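Parnomano: the odds and ends drawer, written down

README, version 2

So this is a list of the small household things that end up in the bottom drawer, on the windowsill, or in that ice cream tub on top of the fridge. I started it because Melina Deligiannis and I were clearing out her mum's place, and we kept holding up bits of plastic and asking each other what on earth they were. We made a pile. Then we made a spreadsheet (my fault, I love a spreadsheet), and Charalambos Tzavaras talked me into tidying it up enough that other people could use it.

The name is a silly word that was written on the lid of one of the tubs. We never worked out what it meant, and it stuck.

What's in it

There are 66 things in the collection and 1002 rows of writing about them. Each row is one person having a look at one thing and putting down, in their own words, what it's like and what they reckon it's for. Some things have loads of rows because they started arguments. Others have only a few, usually the ones everybody got straight away, like the bread bag clip.

Of the 66, we've settled on a name for 53. The rest are still marked "unknown" and I'm quite happy to leave them like that. If you recognise one, please write to me, but have a read of the section on settling names first so you know what counts as settled.

The things are mostly plastic, with a bit of metal and rubber. Nothing valuable, nothing sharp, and no batteries. We pulled those out and took them to the recycling point.

What each row looks like

thing_id - a short code, a letter and a number. The letter is the tub it came out of, so it tells you nothing about what the thing is.

colour - whatever the writer called it. I haven't merged these. One person's cream is another person's off-white and I like having both.

shape - same deal, free text. "Kind of a squashed egg" is a perfectly good answer and there's at least one of those.

edges - rims, seams, notches, chips, anything that breaks up the outline. I added this one in version 2 and it's the best thing I did.

marks - any writing, moulding or scribble, copied as well as the writer could manage. If they could see there was something but couldn't read it, they put "marks, unread".

guess - what they think it is. Can be blank.

sure - a yes, a maybe or a no.

settled_name - filled in afterwards by Melina or me. Same for every row about the same thing.

There's also a notes column, which is where people complain. Leave it out if you're doing anything serious with the file, but it's the bit I'd read first!

The light, plain ones

If you only look at one part of the list, look at the pale things. Half the plastic in any house is white, or was white once, and when you put it down on a white surface you lose most of what you'd normally go on. Colour is no help. You end up leaning on the rim, the join line, and whatever bit of shadow the thing gives you on one side.

Oval ones are the worst. A thick rounded rim and a faint seam running around the side could belong to a dozen things in the house, and a rectangular recess low on the side wall might be a clear clue or might just be how it came out of the mould. A few thin black strokes right where the view cuts off are maddening when that's all you've got to go on. I've asked people to write down that sort of thing exactly as far as they can see it and then stop. "Oval, off-white, raised top face, little step in the side, some black marks" is a really good entry. "It's a lid" with nothing before it is not much use to anyone, even when it's right.

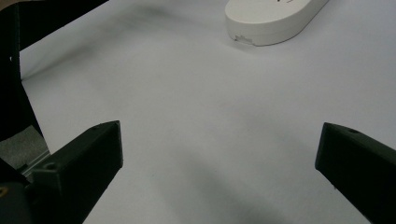
How we did the sorting

The first go was at Melina's kitchen table on a Sunday, with the tubs tipped out on an old sheet so nothing rolled under the stove. We put like with like: hooks together, caps and lids together, feet and bumpers together, and then a big middle heap of "dunno". The dunno heap was bigger than all the others, so we had a cup of tea and started again with a different rule, which was that you weren't allowed to sort by what a thing was for. Only by what it looked like.

That worked a lot better. It also turned up matches we'd missed, like a cap that had been sitting with the bottle tops but obviously went with a set of chair feet once you ignored the word "cap".

Everything got a wash in warm water with dish soap and sat on a tea towel overnight before it got a code. I did the codes myself with a fine marker on masking tape, never on the thing itself. If a row mentions marks, the writer means marks that were already there, and the tape was peeled off before anyone had a turn.

After that it was just friends, neighbours and cousins, whoever was around. People got one thing at a time and were asked not to talk until they'd written something down. They mostly managed it.

Settling names

A name is settled when one of these is true:

We found the thing it belongs to, and it fits.
Somebody owned the same one and could show us.
There's a moulded name or part number on it that leads somewhere definite.

A lot of people agreeing doesn't count. We had a whole table agree that one of the grey ones was a curtain weight, and it was a doorstop insert. (Charalambos was on the losing side of that and has asked me to mention that he only wrote "maybe".)

For the settled ones I've used the everyday word, so "tap" and "rubbish bin" and "power point". If you're somewhere that says faucet, trash can and outlet, there's a small list of swaps in the words file.

What's changed since the first version

I split "shape" into shape and edges. In the first version people crammed everything into one box, and a notch would get mentioned by whoever had room left.

I took out the size column. We'd been using a plastic school ruler with a snapped end, and about a third of the measurements were from the wrong side of the snap. I'd like to do it again properly.

Some rows that were clearly the same person doing the same thing twice have been taken out.

The folders that used to be called Bitell, Karras and Emov are gone. Those were just Charalambos's names for the three batches (he names everything, his wheelbarrow has a name) and they confused people who thought they were makers. They aren't makers of anything. It's all one file now.

Things to watch out for

It's two households, really, and both of them keep everything. There's far too much from the laundry and hardly anything from the shed, so please don't use this to say what people in general have lying around.

"Broken" and "meant to be like that" get mixed up all the time. If somebody writes "chipped", all it tells you is that the edge looked interrupted to them. I've left those alone even where I know the answer, and you can compare with settled_name if you want to see how it came out.

The sure column is more about the person than the thing. My uncle has never written "maybe" in his life.

Blank guesses are real answers. They mean the person looked and didn't want to say. Please don't drop them. I did that once by accident when I was making a summary and it made us all look much cleverer than we are.

Colour words drift through the evening. By nine o'clock, under the kitchen light, everything was "yellowish".

What it's good for

I know of a couple of uses so far. Melina uses it with her English conversation group, where they take turns reading out a row and the others draw what they hear. It's very funny and the drawings are nothing like the things. I use it when I'm tidying, because writing the five columns for a mystery object takes two minutes and then I can put it in the box with a label, and stop thinking about it.

If you want to do your own drawer, take the blank sheet and go for it. You don't need to ask. I'd start with one tub and not the whole house, and I'd do the pale plastic in the morning while you've still got patience and daylight.

Using and sharing it

Use it for anything you like, change it, print it, stick it on the fridge. A mention of Parnomano would be lovely. If you add things, start your codes with a letter we haven't used so they can all go in together later on.

Please don't add anything with a person's name or address written on it. We had one key tag like that and it went back to its owner, two doors down.

Still to do

Measure everything again with a whole ruler.

Get more shed things. Charalambos has promised a bucket.

Go through "marks, unread" with a magnifying glass and a desk lamp, starting with the small pale ones.

Work out whether the two beige hooks are the same hook. Melina says yes, I say no, and for now they've got separate codes.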